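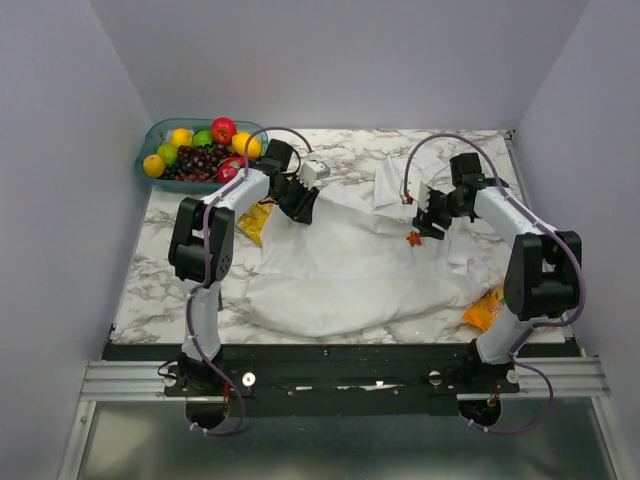

Ludivine Masson wrote in to ask if the Zusham soak is all right for old cotton sheets that have gone that sad yellowy colour at the fold lines, and could she leave them in it overnight. Yes and yes, Ludivine! That's pretty much what I started stocking it for.

Zusham White Soak, 1000 g tub
Unscented. Powder. Scoop included.
In stock at the shop and online

I've been selling laundry bits out of Brirnance for a good while now, and the soak is the one I get the most mail about, so I've tried to put everything I know on this page. It's an oxygen soak (sodium percarbonate and washing soda, no chlorine, no blue dye, no perfume). You dissolve it in warm water, put your whites in, push them under and go and do something else. I use it on sheets, pillowcases, hankies, serviettes, the big damask tablecloth that comes out at Christmas and gets gravy on it every single year, and my husband's cricket whites, which are their own category of problem.

It won't take out rust, and it won't take out old oil-based paint. I've had people send a tub back over paint and I do understand the disappointment, but it's a different job and you'd want a different product.

How I use it

Fill the laundry trough with water as warm as the care label allows. Hotter works faster, but 50 degrees is plenty for cotton. Stir the powder in before the fabric goes anywhere near it, and keep stirring until you can't feel any grit on the bottom. Then in go the whites, loosely, with room to move. If you cram the trough full you get patches where the water never reached, and then you write to me about it (I've done it myself, with a doona cover).

Light greying wants an hour or two. Tea, coffee, red wine, sweat marks under the arms, leave it overnight. Put a dinner plate on top if things keep floating up. In the morning tip the lot into the machine, water and all if you've got a top loader, and run your usual cycle.

Front loader people: wring it out first, please. I flooded my mum's laundry once.

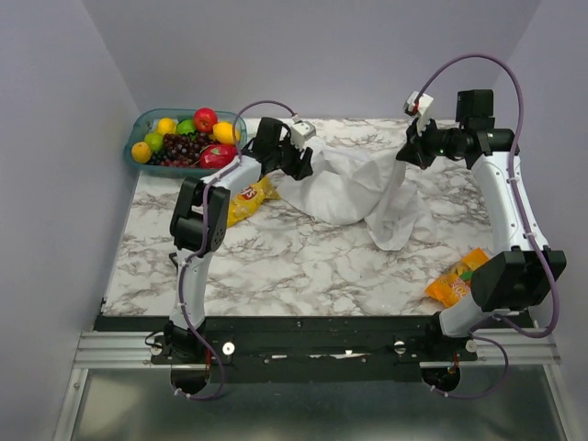
How much to put in

One level scoop to every 4 litres for a normal soak. Two scoops for the really grim stuff. I wouldn't go past that, you're only making the rinsing harder. The scoop has a habit of burying itself at the bottom of the tub, so I keep mine on a hook by the tap.

What to keep out of it

Wool and silk, always. Leather trims. Anything with metal press studs that you're fond of, as a long soak can dull them. Coloured cottons are usually fine for a short go, but test a hidden seam first and give it a proper wait before you look.

Old lace I do by hand in a basin, in cool water with half a scoop, and I don't walk off and forget it.

A word about the lid

The tub used to come with a press-on lid and I grumbled to the maker about it every time I put in an order. Since September it's had a screw-top, which is so much better! Keep it done up tight and somewhere dry. Damp powder goes to a lump and loses its fizz. Don't decant it into a sealed glass jar either, it can give off a little gas and it needs the vented lid it comes with. Up high and away from the kids, obviously, and gloves if your hands are as cranky as mine.

Goes well with

Lovico Plain Soap Bar, for rubbing into collars and cuffs before the soak. One bar lasts me ages.
Gautier Linen Brush, soft bristle, for the same collars.
Zusham Refill Bag, same powder, fills the tub again. You do need to own the tub first.

Postage and pickup

Orders of 3 tubs or more post free. Smaller orders are charged by weight at checkout. Pickup is from the side door, ring the bell and give it a minute, I'm often out at the clothesline. Kanyarat Phetsri looks after the online orders and answers the email much faster than I do, so if a tub turns up with a cracked lid, send her a photo and she'll get another one off to you.

Page updated 19 May 2021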